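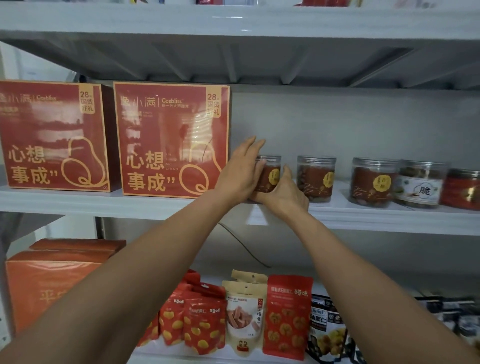 Shelf depth is the first number Irén Kovács asks for when a small food shop wants its gift section laid out again. Most metal units sold to grocers are deep enough for a square gift box and too deep for a jar, so jars drift backward as customers handle them. Round clear jars set in a row beside large red gift boxes, labels to the front, need straightening by hand, one at a time. Kovács works to a fixed front line, 3 centimeters back from the shelf lip, and resets every jar to it at opening and again at midday.

Boxes are simpler. They hold their own line, and a wrapped face under ceiling lights only needs a slight turn to lose the glare. Her layout for Skisalau, a shop with 3000 items on its list, puts boxes at the left of each bay and jars at the right.

Pouches are the hard case. A soft pack has no flat base, and a stack of them slides within an hour. Joris Martens, who supplies fittings to Skarbridge, prefers a perforated plastic basket on a table next to the shelving. Coconut snacks of a single kind can lie in it at any angle, and the shelf space goes to goods that stand.
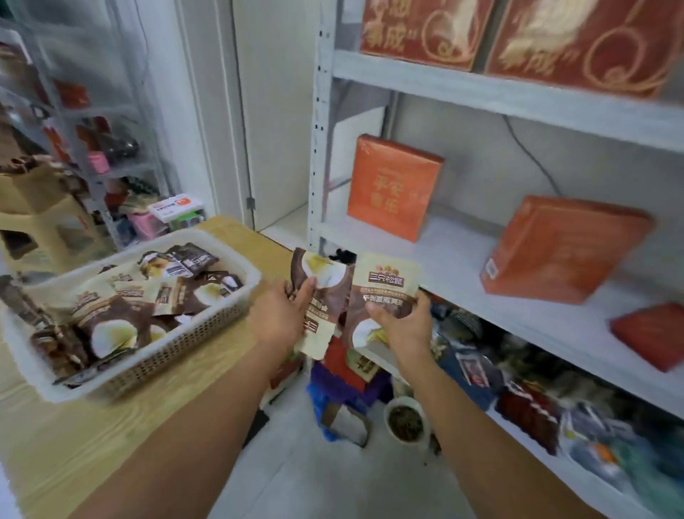 How full should a pouch basket be?

Fill it to the rim at opening and top it up when it drops to half. Below that level the packs sink out of reach and sales slow. Martens keeps eight spare packs under the table for the purpose.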